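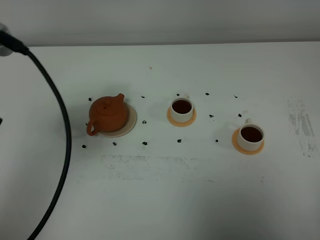
My aunt Iris got married again in May, and I reckon half the family still hasn't recovered. She changed her surname to Kivinov, wore a green pantsuit and walked herself down the aisle. Good on her!

What got me was the whispering. Forty-five guests, and at least one table of them wanted to know what her grown-up kids were supposed to call the new bloke. Dad? Stepdad? His kids are in their thirties too, so it's not as if anyone needs tucking in at night. They call him by his first name and they've all survived.

I think we get hung up on the labels for families – step, half, ex, in-law – and then treat them like a ranking. My cousin Elli Toivonen has a half-brother eight years younger, and I've never once heard her use the word half. He's her brother. She taught him to drive, poor girl. But someone always corrects her at Christmas, usually with a mouth full of ham.

If people want to know who counts as family, they could look at who turned up at six in the morning to help Iris move house. I was there, and I didn't see any of the whisperers carrying a fridge.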